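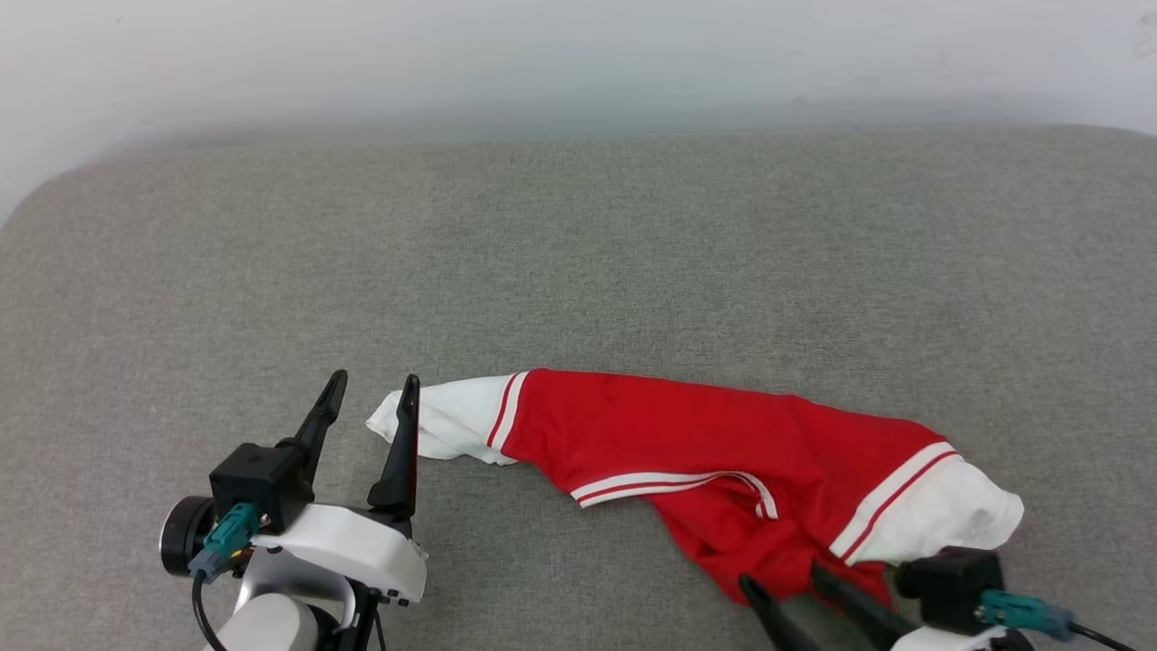

Red garment with white sleeves on grey upholstery.

Home News Cloud Storage Security Jobs Contact

Skira says its backups will be cheaper. Read the price list first

October 2026

Skira has opened its hosted backup service, Soseck, to small businesses, and is promising lower bills to anyone who gives up their own backup server and moves across. The savings are harder to find in the price list than they are in the brochure.

The company's headline claim is that a typical office pays $1,840 a year to run a backup box on site, once power, spare disks and someone's time are added up. The entry plan for Soseck is $486 a year. Put side by side, the two figures look like an easy decision.

They don't cover the same job. The $486 plan keeps copies for three months, while most of the on-site systems it is meant to replace will hold files for as long as there is disk to put them on. Longer storage is an add-on. So is getting your data back in a hurry. A full restore on the entry plan goes into a shared queue, and Skira would not say how long that queue gets when several customers are in trouble at once – a fair question for a product people buy for their worst day of the year.
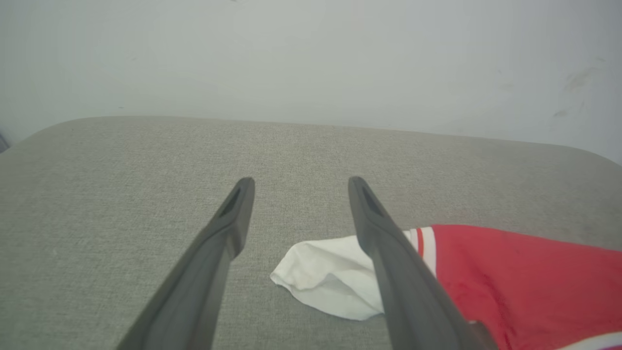
The company also leans on a survey by the consulting firm Biwott, which put questions to 1,111 small businesses in February. Most of them said they were "open to" hosted backup. Being open to something is a long way from paying for it, and the published summary leaves out how the question was worded. Skira paid for the work, a detail that appears in a footnote on the last page.

All Soseck data will sit in one centre at Warnholm. A second site is planned, with no date attached. Skira describes the building as "highly resilient" and points to its twin power feeds, but one building is still one building, and customers who now keep a second copy at another office would be taking a step back unless they carry on doing so at their own cost.

There are things to like. The set-up program is simple, files are encrypted before they leave the customer's network, and there is no lock-in beyond the first year. Leaving does attract an export charge, which is worked out by volume and is not listed on the public site. Skira said it would provide a quote on request.

Existing customers keep their current licences for now. The company has not said when support for the on-site version will end.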